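Ullport Supporters Board > Match Talk > Did we really need to move the home games to Wednesday?

terrace_moth
So the club put the crowd figure up for the Bindura match and it was 1,327. Last home game on a Saturday we had 1,868. I know it was February and I know it was raining sideways, but come on. Who asked for this?

leftbackblues
I did, kind of! I work Saturdays and hadn't seen a home game all season. Went with my brother, stood by the tunnel, loved it. Kalniņš was the best player on the field by a mile and you all missed him.

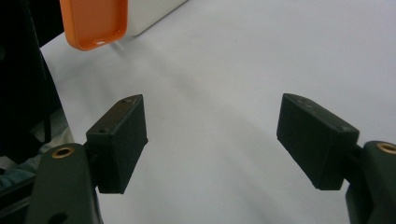

Anyway the second goal was all him. Won it in our own half, kept running, and the keeper was still setting up his wall in his head when it went past him. If he doesn't get player of the year I'm handing my scarf back.

terrace_moth
Glad you got to go, really. But my kids can't do a 7:45 start on a school night and they're the ones who nag me to buy the season tickets.

oldgoalnet
Kalniņš was good, not great. He gave the ball away for their goal and everyone has forgotten it already because he scored. Mumava did the ugly work next to him all night and won't get a single vote.

leftbackblues
He slipped! The grass was soaked!

oldgoalnet
He slipped after he'd passed it to their striker.

seixas_end
Conceição Seixas here (same one who does the away bus list, hi). I'm with oldgoalnet on Mumava. She's coming up on 100 games for us and I can't remember a bad one – maybe the cup game at their place, but we were all bad that day, me included.

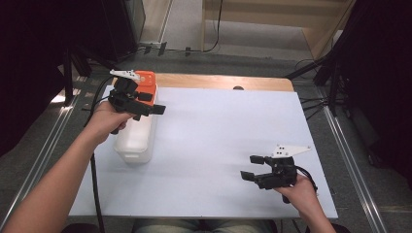
On the midweek thing, I asked at the ticket window and was told it's only 3 more games, then back to Saturdays. Don't quote me, the guy was also trying to sell me a raffle ticket.

terrace_moth
Three I can live with. Did you win the raffle?

seixas_end
No. Bus leaves at 5 for the next away one, I've got four seats left, message me.

leftbackblues
Put me down for two please. And I'm still voting Kalniņš.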